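Packing Bench Project: Progress Report on Equipment Spending and Next-Stage Plan

By Natalie Wragg
March 14, 2022

We have now spent long enough with the two-arm bench to say what we would like to buy next, and I'm glad to report that the list is shorter than the one in our November proposal. The original plan called for three full benches from the start. You funded one and asked us to come back with evidence, and I have to admit that was good advice!

The bench has been running on the grocery task: mixed items and a plastic basket, with an arm on each side of the table. We chose groceries for their awkwardness. Packets crumple, jars roll, and a long pack of pasta behaves nothing like a carton. We have logged 978 attempts so far (every one with notes on which item gave trouble), and the pattern is clear enough to spend money on. 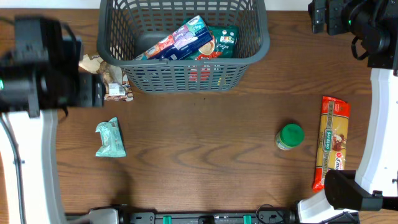 Most of our lost time comes from the fingertips. The arms reach everything we ask them to reach, and the mounting rail from Tromell has held its alignment since the day we bolted it down. Soft packets are another matter. The standard fingers slide on them, or pinch a corner and let go halfway. Pavevex makes a padded fingertip in a few grades of softness, and they lent us one pair to try. I was hoping for a small improvement and got a very good afternoon. We would like three pairs for the next stage, at $300 a pair, plus one day to refit and recalibrate.

The second request is spare parts. We had none in the first budget, which was my mistake. When a wrist cable failed over the winter we waited nine working days for a replacement from Kwok, with the whole bench idle. A basic kit of cables, screws and one spare motor would come out of the $3,000 already set aside for maintenance, so this needs your approval but no new money.

On the second bench, I'd like to wait. Skindeo has quoted us for a matching pair of arms and the quote is fair, but I want to see the padded fingertips through a full round of testing first. If they do as well as the loaned pair, we'll order the second bench with them fitted. I will send the comparison with the next report.

Staff time is on budget. Item purchases are slightly over, mostly because thin packets wear out quickly and have to be replaced. I've moved a little from the travel line to cover it.

Comments (3)

dpk: Can the spare kit be shared with the other lab? We use the same cables.

N. Wragg: Yes, happy to. Send me your part numbers and I'll check them before we order.

finance_jo: Please put the fingertips on their own line so they don't get mixed in with maintenance.

This site uses cookies to remember your login. By continuing to browse, you accept our cookie policy.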